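Ticket 309 – Fullville site, washbasin task
Status: open
Reported by: Unathi Mtshali

Work near a sink has to follow the wet area rule, section 7 of the Celska handling standard. Two runs on 21st June were logged without the pre-check, so they can't be signed off.

Reply: The checklist does load on the Closska tablet, but it lets you skip the page. Until that is fixed, fill in the paper form before each run – gripper body, finger pads, glassware on the counter. Anything breakable stays clear of the basin rim. Repeat both runs and attach the forms to this ticket. I'll close it when they are in.

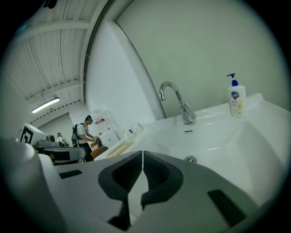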